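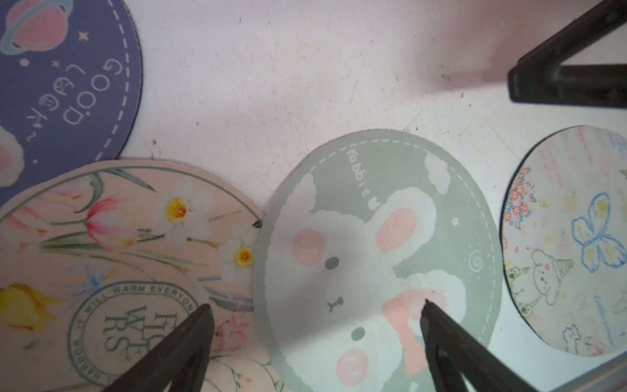 The open afternoon at the Cidell workshop is over, and I promised Garba that I would write to the list about how it went, so please excuse the length. We had two arms on the tables, and I spent most of my time at the one which handles flat things. I had expected metal parts or boxes. What they use are round table mats, the kind you put under a cup, with cartoons and flowers on them. My neighbour in the queue, Folasade Akpan, liked the green one with the rabbit best, and I must say the purple one with "GOOD Luck~" written across it was a good choice for a demonstration day. The mats partly lie over each other, and this is what makes the task difficult. The gripper has two dark fingers with narrow tips, and for a thin mat on a smooth table it has very little to take hold of.

Kayode Babalola was running this table. He explained that the task is to separate the mats and then to put them in a pile, and that a person guides the arm many times before the arm tries it alone. They have recorded 1,239 guided attempts since July. I asked him how many of these were good ones and he laughed and said that the bad ones are also kept, in a different folder.

During my visit the arm worked alone for a while. It pushed one mat to the table border, took it there from the side, and lifted it. The next one it pushed too far and Kayode had to catch it. I found this more interesting than the success, and several people stayed longer at the table after it. A boy asked if he could guide the arm himself, and he was permitted to, with Kayode's hand near the stop button. He was better than me. I had my turn also, and I put the finger down so hard that the arm stopped itself and showed a red light.

The second table, with the Dronine arm for sorting bolts, I saw only for a few minutes. Perhaps somebody else can write about it. It was quite loud and there was always a row of people before it.

Some practical answers to Fatima's questions, which I quote under my name. The parking is behind the building and the entrance is on the side street — the sign on the front door is old and points the wrong way. There is a ramp. The visitors' book had 176 names when I left. The coffee was free but it was finished early.

Kayode is willing to repeat the mat table for our group in the evening, at 7 o'clock, if we are at least ten people. Please write to me directly and not to the whole list if you would like to come. I will send him the number.

Kind regards,
Arnout Postma

Fatima Ajayi wrote:
> Hello all,
> I can't make it to the Cidell open afternoon because of work.
> Could whoever goes please tell us a few things?
> 1. Is there parking, and can you get in with a wheelchair?
> My father would like to come to a later one.
> 2. Do they let visitors try the arms, or is it only watching?
> 3. Did many people come? Last year I think they had 100
> and the organizers were hoping for more.
> Also, if anyone talks to Kayode, please ask if he still has
> my copy of the Anozie controller manual. The grey one.
> Thanks,
> Fatima

PS. I asked about the manual. He has it, and it is now in my bag.

Lists > Skaltlow Robotics Group > Visits and open days > Message 43

Search this list Enter keywords Go

Comments

Garba Fashola
Thank you Arnout, very useful. I was at the bolt table almost the whole time and will try to write something. They had to stop it twice to clear the tray.

Folasade Akpan
I also liked the flower one! Put me down for the evening please. Sorry, I know you said to write directly.

Fatima Ajayi
Great news about the manual. And the ramp. Is the door wide, do you remember? My dad's chair is the bigger type.

Arnout Postma
Fatima, it is a double door but one half was closed. I will ask Kayode if both can be opened.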